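FOR IMMEDIATE RELEASE

Nutenell Household Announces Results of First Kitchen Readiness Review

GRIVMONT, 2026-10-09 - The household at 63 Nutenell Road today announced the results of its first Kitchen Readiness Review, a 90-day study of whether a machine can be trusted to put the utensils away. The machine has been asked to stay on. The household has not yet decided whether to agree with itself.

The unit under review, a two-armed Weltberg kitchen assistant, entered service in June at the request of Hala Karam, Head of Household, who had grown tired of finding the ladle in the bread bin. Its duties were limited by written agreement to one chore: each utensil left on the table after supper was to be hung on the rack or stood in the cup beneath it, as its shape required. Knives were excluded. The good whisk was excluded at the request of Dean Sowerby, Ms. Karam's husband, who declined to give grounds.

During the review period the unit was presented with 2,023 utensils. It put away more than seven in ten without help. Forks and spatulas were handled with what the final report calls "a calm bordering on the ceremonial." The ladle was another matter. On most evenings the unit lifted it, carried it to the rack, held it beside a hook, and waited.

"We gave it every opportunity," said Mr. Sowerby, reading from a prepared statement at the sink. "I stood there one night until my tea went cold. It would bring the ladle up, and then it would stop, as though somebody had called its name from another room."

A technician, Chak-lun Hung, visited twice. On his first visit he replaced a finger pad and cleaned the wrist joint. On the second he took off his shoes, sat down at the kitchen table, and watched the unit for an hour with the lights low. His service note is attached to the report as Appendix B and reads in full: "Grip good. Reach good. Does not like to let go."

Ms. Karam read the note several times. Her mother had kept a ladle on a nail by the stove, and for the last year of her life had taken it down every evening and stood holding it, unable to say what came next. The family had learned to open her fingers gently, one at a time, and to talk about the weather while they did it.

The household wishes to clarify that no comparison is being made.

Effective immediately, the unit will continue to put away forks, spatulas and serving spoons. The ladle will be brought to the rack by the unit and hung by Ms. Karam, who has amended her evening schedule to allow for this. She reports that the handover takes seven seconds when she is patient, and that it has rained a good deal lately, and that she has told it so.

A second review will begin once the whisk has been discussed.
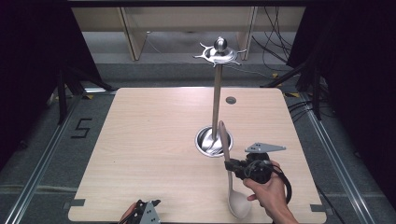
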